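Subject: Re: [longo-wx] Gauge totals from the April storms

From: Vittoria Cattaneo
To: longo-wx list
Date: 29th April

Florian and all,

Thanks for pulling the numbers together. My answers are below, under the parts of your message they belong to. I've cut the rest.

Florian Marchal wrote:
> The Masholm gauge shows 167 mm for the month so far. The next
> highest is Osvaldo's, and he is well under that. Does anyone
> think the Masholm figure is real? I am inclined to leave it out
> of the summary until someone has looked at the site.

I think it is real, or close to it. I went through the daily entries last night. Most of the difference comes from a single storm, the one that came up the valley in the evening and stalled against the ridge. Masholm sits at the head of the valley and gets the worst of anything that stalls there. The radar loop I saved shows the heavy core parked over the upper end for most of an hour while it was hardly raining in Plokia. Ada is between the two, and her total for that evening falls between the two as well.

If it were a bad gauge I would expect it to read high on the ordinary days too, and it doesn't. On the light rain days Masholm and Ada's gauge agree very well. So I would keep it in, with a note saying that one storm accounts for the gap. Leaving it out would make the upper valley look drier than it was, and that is the part the road people ask us about.

I do agree that somebody should check the site. The hedge on the west side has been growing, and it was already closer than I liked when we moved the post last fall. Viola, you pass there more than the rest of us. Could you look at how far the hedge is from the gauge and how tall it is now? A tape measure is best, but paces will do.

> On hail: I have three reports from the same storm and they give
> three sizes. Do we average them?

No, please don't average. List each one with the place and the time, and the largest stone each person measured. Hail varies a lot over a short distance and an average doesn't mean anything. What we need from people is whether the stone was measured or guessed, and how soon after it fell. Osvaldo's was measured with calipers and he put the stone in the freezer, so that one is solid. The other two say "like a walnut" and "bigger than a pea," and they should go in with exactly those words and no figure next to them.

> The old archive has 2,110 daily entries with no observation
> time. Do you want them in the new file or not?

Yes, but flagged. As far as I can tell they are all from before we agreed on a fixed morning reading. Some people read in the evening then, and some read when they got around to it. The monthly totals are still fine. The daily values can be off by a day, and they should not be used to say which day was the wettest. Put a column for it in the file with yes or no, and leave the times blank. Please don't fill in the morning hour just to make the column look complete. I know it is tempting, and I did it myself once with the Plokia wind records and spent weeks undoing it.

> The Canis station drops out whenever the wind gets up. Is that
> the battery or the radio?

I don't know. Ada replaced the battery in early April and the dropouts continued, so I lean toward the radio or the cable gland at the bottom of the box. There were 7 gaps in the log this month and every one falls in a windy spell. The anemometer data before each gap looks normal, with no sudden zeros or spikes. When it comes back it starts cleanly. That sounds to me like a loose connection that moves with the mast. Osvaldo has offered to go up, and he should wait for a calm morning and take somebody with him to hold the ladder.

Until it is fixed, the peak gusts from Canis should be marked as minimums. We are losing exactly the hours we want most, so the real peak could have been higher than anything in the log.

> Last thing, the snow board. Can it come in for the season?

Leave it out until the first week of May. We have had wet snow up there later than this, and it costs us nothing to leave it.

A few other items while I am writing.

The reading time stays where it is. I've had two private messages asking whether we could move it an hour later in summer. I would rather not. Every change of hour makes one short day or one long day in the record, and we would have two of those every year. If you can't read on time, read when you can and write down the real time. A late reading with the right time on it is perfectly usable.

Please write a trace as T and not as zero. Three of the sheets I got this month had zeros on days when the radar and the neighbors all had a sprinkle. Blank means you didn't read the gauge. Zero means you looked and it was dry.

If you get more than the inner tube will hold, pour the tube out, then measure the overflow in steps and add it all up. Write the separate amounts in the remarks so somebody can check the sum. That was done properly at Masholm for the big storm, and it is one more reason I trust the figure.

The spring meeting is at Ada and Osvaldo's again, same time as last year. Bring your paper sheets if you still keep them, as Florian wants to scan the older ones. Viola is looking after the table and the food, so tell her if there is something you can't eat. 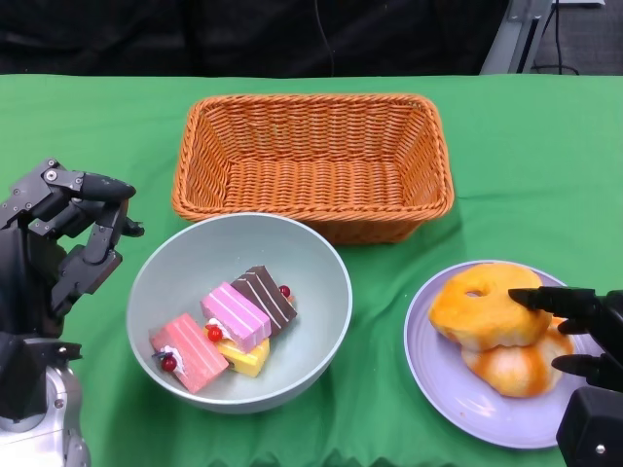
Green tablecloth, orange basket and toy cake slices in a bowl.

Parking is along the lane only. The yard will be soft if we get any more rain, and one car stuck in it last year was enough.

Florian, if you agree on the Masholm figure I'll write the note for it and send it to you, and you can put out the summary when it suits you. I still need the gust table from Canis in the old format. The new export swaps the date columns and my spreadsheet reads the first twelve days of each month wrong.

Vittoria

_______________________________________________
longo-wx mailing list
To leave the list, send a message with "unsubscribe" in the subject line.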